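Plurkside shop is looking for people to help at the sticker card promotion

The promotion starts in February and goes on for 8 weeks. Customers get one sticker with each purchase and put it on a card at home. We need helpers at the prize desk, who will check full cards and hand out the coupons. You should be patient and friendly with children.
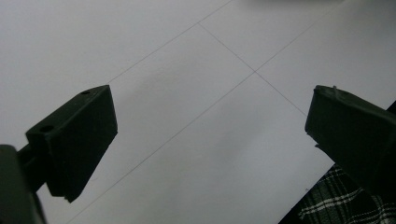
Pencil lines on a white surface

Shifts are from 2 pm, and the pay is the same as for till staff. Please write to Pui-shan Liu at the Plurkside office and mention reference 261.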